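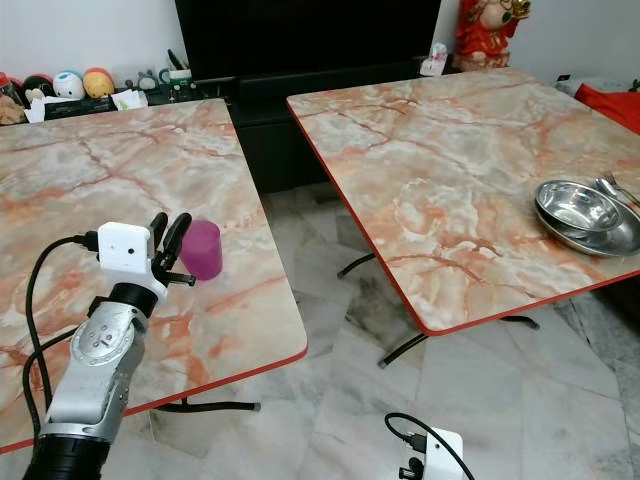 Two of the folding tables with their faux-marble tops, set side by side, with tableware in place.

Arlo Villanueva buys furniture for Yazzie, a rental firm that supplies small dining rooms and canteens. Most of his stock is folding tables, and he has firm views on the square ones.

"People look at the pattern first," he says. "I look at the edge." The tops carry a cream and pale gray print with rust-colored veins, finished with a thin red band. Villanueva likes the red for a practical reason. "You can see the border from across a room. Against a pale floor, a white edge disappears and people walk into the corner."

He runs a thumbnail along the band of every table that comes back. Lifting starts at the corners, he says, and a lifted corner is re-glued the same day. Of the 57 tables he took on in February, two have gone back to the supplier, Patus, both for bent legs.

Pushing tables together is harder than it sounds. "Square to square should be simple, but the floor is never flat. Set the first one, check it for rock, then bring the second to it." He allows a small gap if people will be seated across the joint — a cup base will tip on a raised edge.

On tableware he is brief. Plastic tumblers and stainless steel dishes stack, and steel plates survive the truck. "A bowl sits inside a plate, so you carry them as one piece. Forks and spoons go out last."

His next order is for 40 more, in the same pattern.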